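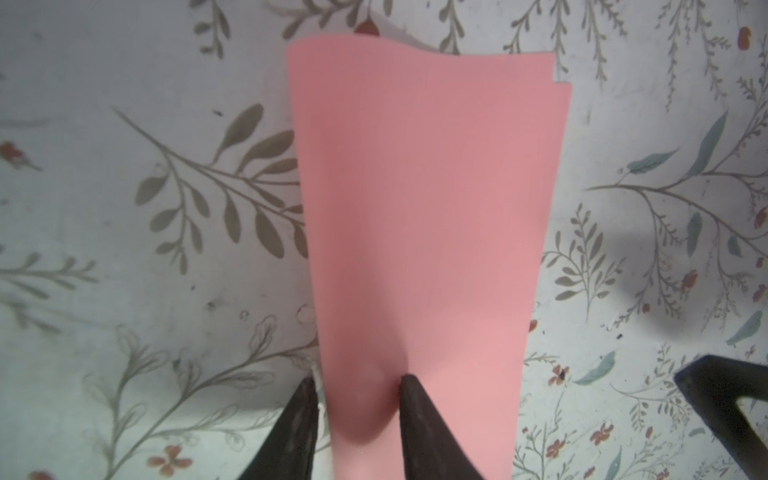
Minutes - Paper and Craft Supplies Working Group
16/04/2025

Present: Latrice Dvorak (chair), Amra Stoyanova, Azra Janevski, Nikola Begović
Apologies: Jasmina Georgiou

1. Previous minutes
Accepted with one correction. The guillotine belongs to the print room, not the art room.

2. Sorting of coloured paper
Amra reported that the pinks have been the slowest. Salmon and rose were put away together last year and look alike under the hall lights. Thin sheets also cling to each other, so white keeps ending up in the coloured piles. Agreed that sheets be fanned before they go in the tray. Creased or curled sheets go to the offcuts box for the junior class.

3. Stock and ordering
Nikola has a quote from Mujić for 600 sheets of mixed colours. Azra would like more grey and less yellow. Order to go ahead with that change. White is not needed before June.

4. Storage
The lower drawers of the plan chest stick. Latrice tried wax on the runners and it helped a bit. Discussion of moving the heavy card to the bottom shelf - left for next time, as Jasmina has the measurements.

5. Actions
Nikola - amend and place the Mujić order.
Amra - new labels for the 3 pink trays.
Azra - ask the print room about guillotine times.
Jasmina - bring shelf measurements.

Meeting closed at 4:40 pm.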